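Nalside Workshop Building — Ground Floor Walkthrough
Slips, trips, exits, lighting, first aid
Done by: Hưng Lã
Comments reviewed by: Frauke Görtz
Month: November

Marks used: OK, FIX (do before the next walkthrough), NOW (do the same day), N/A.

1. Entrances and exits

1.1 Main door opens fully and closes on its own — OK
1.2 Side door to the parking lot opens from inside without a key — OK
Comment: Latch is stiff. Needs a firm push on the bar. Oil it and check again.
1.3 Exit signs lit — FIX
Comment: Sign over the side door flickers. Replacement is a Trendlow unit, on order.
1.4 Nothing stored within the marked area at either door — NOW
Comment: Flattened cardboard leaning beside the main door. Moved to the recycling cage while I was there. Same thing was written up last time.

2. Floors and walkways

2.1 Walkways clear to full width — OK
2.2 Floor free of oil, water and grit — FIX
Comment: Damp patch under the sink in the wash area. Slow drip from the trap. A tray is under it for now. FG: plumber called, the tray has to be emptied every evening until he comes.
2.3 Entrance matting flat, corners down — FIX
Comment: One corner of the rubber mat at the main door has curled. Taping it did not hold. Order the heavier Plosmont mat with the beveled edge, 2 of them so there is a spare.
2.4 Fabric mats and floor coverings looked at for creases — FIX
Comment: Creased fabric on a hard floor can catch a toe. Smooth it out at the start of the day.
2.5 Cords and hoses off the walking route — OK
Comment: Air hose by the bench is back on its reel. Good.
2.6 Small parts and hardware picked up off the floor — OK

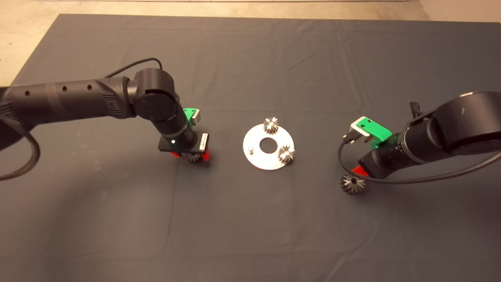 Mat with creases, item 2.4.
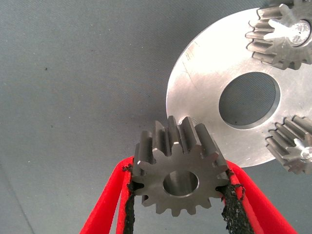
How often do the floor items have to be checked?
Section 2 is done at the start of each day by whoever opens up, and only the problems get written down. The full sheet, all sections, is done once a month. If the floor has been mopped or something heavy has been dragged across it, look it over again before people walk through.

3. Lighting

3.1 All ceiling lights working — FIX
Comment: Two tubes out over the storage racks. You can still read the labels, but the bottom shelf is dark. Tubes are in the supply closet, the tall ladder is needed.
3.2 Emergency lights come on with the test button — OK
Comment: Held the button for a full minute on each one. The one in the back hallway was slow to come on but stayed on. Watch it next time.
3.3 Outside light over the side door — OK
Comment: Checked at 5:30 p.m., already dark out. Timer has been changed for the winter.

4. First aid and fire

4.1 First aid cabinet stocked and not blocked — FIX
Comment: Low on medium bandages and burn gel. Eyewash bottles are in date. FG: ordered from Baumgart with the gloves. Please write on the sheet inside the door when you take something. The last entry on it is from spring.
4.2 Extinguishers in place, pin and seal intact, needle in the green — OK
Comment: All 4 checked. Tag 787 is hard to read, ask the service company for a new one.
4.3 Extinguisher by the wash area can be seen from the hallway — FIX
Comment: Coat rack is hiding it. Either move the rack or put up one of the signs that stick out from the wall. I would move the rack.
4.4 Emergency phone list posted and correct — NOW
Comment: Old number for the building office. Crossed out and corrected in pen. A clean copy should be printed.

5. Storage and ladders

5.1 Heavy items on the lower shelves — OK
5.2 Racks bolted to the wall — OK
Comment: Shook each one by hand. No movement.
5.3 Ladders: feet, rungs and spreaders sound — FIX
Comment: Short stepladder is missing one rubber foot. Taken out of use and tagged. It is over 7 years old, so I would replace it and not look for a part.
5.4 Stacks no higher than the line on the wall — OK
5.5 Flammables cabinet closed and labeled — OK

6. Carried over from last time

Loose handrail bracket, back steps — done.
Cracked outlet cover in the hallway — done.
Worn yellow tape at the step down to the wash area — not done. FG: do this before the end of the month. Clean the floor first and let it dry, the last roll peeled right up.

Copy goes in the binder by the office door. Open FIX items are carried to the next sheet.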